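Home | Projects | Minutes | Contact

Friday, June 9, 2023
Posted by Ritva Lappalainen

Gripper comparison, working meeting

Present: Sorcha Yule (chair), Baldur Grímsdóttir, Raimo Kallio, Ritva Lappalainen (minutes). Apologies: Rochelle Pirihi.

1. Minutes of the March meeting were approved with no changes.

2. Vorska fingers. Raimo reported on the curved fingers and the tableware task. He finds them easier to aim than the flat Vaten pair, as the tips are narrow and show clearly in the wrist view. Baldur was less sure – he wants to see them on plate rims before we choose.

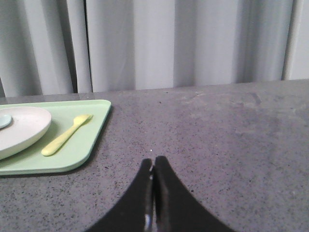 Wrist view, curved fingers, tray with plate and spoon to the left.

3. Lighting. Sorcha noted that the right side of the counter looks paler than the left. Agreed to keep the lamps as they are until both pairs have been tried.

4. Controller. The Karabulut controller dropped its connection on 2 of the 4 long runs. Baldur will swap the cable and repeat them. The Indby unit stays as the spare.

5. Purchases. A second set of Vorska fingers costs 399 dollars. Held over until Rochelle is back.

Actions: Raimo to run the spoon pickup with both pairs. Baldur to report on the cable. Ritva to send Rochelle the logs.

Comments

Rochelle P.: Logs received. Fine with me to order the second set.

Raimo: Please wait for the plate runs – Baldur has a point about the rims.

Sorcha Y.: OK, it stays on the list for next time.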